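Laundry robots, is anybody close yet?

skuvlow_dan
I keep seeing clips of machines folding towels and my sister (who paid 149 for a folding gadget that jams on socks) wants to know if she should wait. My guess is the washing part was solved decades ago and the rest is still hype. Change my mind!

impi_o
Partly agree. Loading a front loader is doable now, slowly. Making a bed is what gets me – a big sheet never lies the same way twice, and getting the wrinkles out means finding an edge you can pull on.
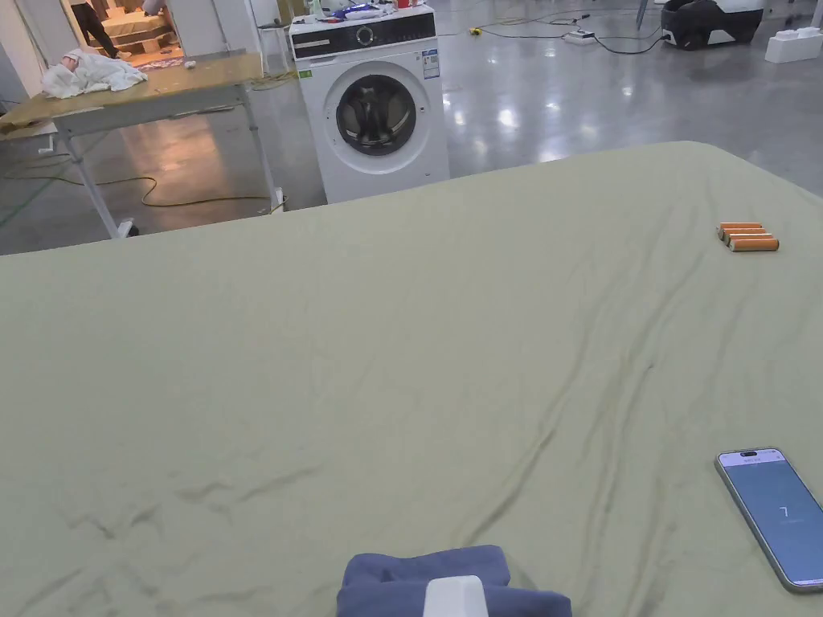 Green sheet, still creased. Batteries and phone on top, washer behind.

I'd take a machine that could just clear the small stuff off and pull that flat. Batteries are easy enough to grip. The creases are where I'd put my money on it failing.

lobo77
Disagree, sorry. Our shop has had an arm sorting parts into bins since March and it's boring how well it does. 318 parts a shift, same every time. Cloth will get there too.

impi_o
Parts in a bin are stiff though! Ask your arm to do a fitted sheet.

lobo77
OK, fitted sheets I'll give you. I can't do those either.

trusa_fan
I'd pay 3000 for one that did the whole laundry run, and I wouldn't care if it took 40 minutes to fold a shirt. I'm at work anyway.

skuvlow_dan
40 minutes a shirt, with three kids? No thanks. Telling my sister to keep folding.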